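Glare on a glossy white table, and is it the table's fault or the ceiling's?

Posted in Home Office & Shared Spaces
941 views

pasusach_37

We moved into the open-plan floor at Sutherland in November and were given a big white table for shared work. Everyone admired it for a morning. Then the ceiling lights went on.

The ceiling is black, with curved strips of light running along it and little round downlights in between. Somebody was paid for that, and I'm sure it looks terrific in the brochure. The table has a shine on it you could shave in, so whatever is up there is also down here. If I sit on the wrong side I get a long white streak right through whatever I'm reading, plus a shorter one for company. 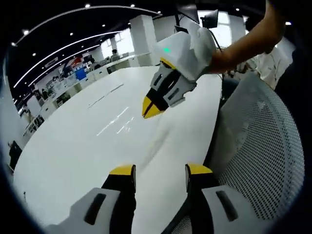 What I've tried so far

1. Moving my chair. Works until someone else wants the spot, and it is a shared table.
2. A dark tablecloth. Lasted one lunch. It slid, it bunched up, and it made the place look like a card game was about to start.
3. Wiping it down with a matte furniture spray. The table is now very clean and reflects even better.

There's a bright window past the monitors too, but the streaks bother me at 7 in the evening when it's dark out, so I'm leaving the window out of it. I can't swap the table, and I can't touch the ceiling. Is there a film or a coating that takes the shine off and doesn't peel by spring? Budget is $100, and I'd like to keep some of that.

semer_and_sons

Get desk pads. Done.

citell

I fitted out two rooms with tables like yours and have strong feelings about them.

Forget sprays. Most furniture polish is made to add shine, and the ones with "matte" on the label mainly avoid adding more. Sanding will take the gloss down, but it will also take your name off the list of people allowed near the table, so don't.

What you want is a matte adhesive film, the clear kind sold for tabletops. Check that it says matte on both the roll and the listing, as I once ended up with a gloss roll in a matte box and didn't notice until half the table was done. Then:

Clean the table with dish soap and water, and go over it again with plain water. Your matte spray has to come off completely or the film won't hold.

Cut the film a couple of inches too big all the way around. Spray the table lightly with water and a drop of soap, so you can slide the film while you line it up.

Work from the middle out with a squeegee or an old plastic card wrapped in a cloth. Small bubbles often settle within a few days. Big ones stay forever and you will look at them in every meeting.

Trim last, with a new blade, and angle it away from the tabletop.

Film won't make the reflection vanish. It smears a hard streak into a pale patch, and you can read through a pale patch. Get a small sample first and tape it down where the long streak lands. And ask whoever owns the table, preferably before step one.

pasusach_37

Sample ordered. The table belongs to the building, and the building would like to see it in writing. Also bought one desk pad, out of spite, and it's annoyingly good.

semer_and_sons

You're welcome.

sutherland_4th_floor

Before you spend anything, ask whether the strips are on a dimmer. Ours were. The control was behind a cabinet and we'd been squinting for a year. Turning them down a notch did more than the film we'd already stuck on, which is still there, bubbles and all.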